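The Bin Habit

Iraís Tapia owns 12 board games and can find the rules to five of them. The loose parts, the ones that belong to no box she can name, live in metal bins in her workshop in Vatbridge, where they have been waiting to be sorted since the spring.

She bought the bins at the Magaña closing sale for $10 apiece, scratches included. Her sister had recommended something in wicker. Wicker, Tapia says, is where small things go to be lost with dignity.

Her system is simple enough to annoy people. Anything without a home goes in a bin. Anything that stays there for 100 days gets a job or gets given away. The red and green blocks are well past their deadline – the red ones a bit longer than the green, none of them lined up with anything – and she has started to refer to them as tenants. 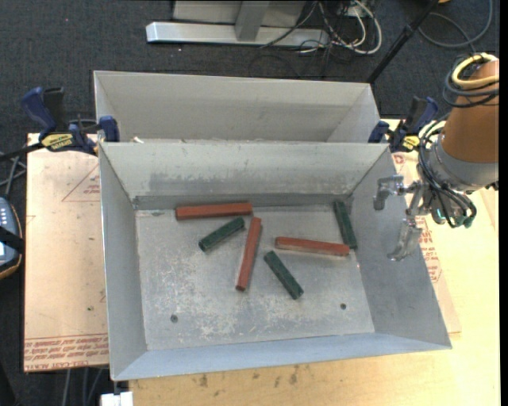

What Stays

Tapia has been talked out of throwing the blocks away twice, both times by herself. They might be doorstops. They might level the bookcase. In September she offered them to a neighbor, who took a lamp instead.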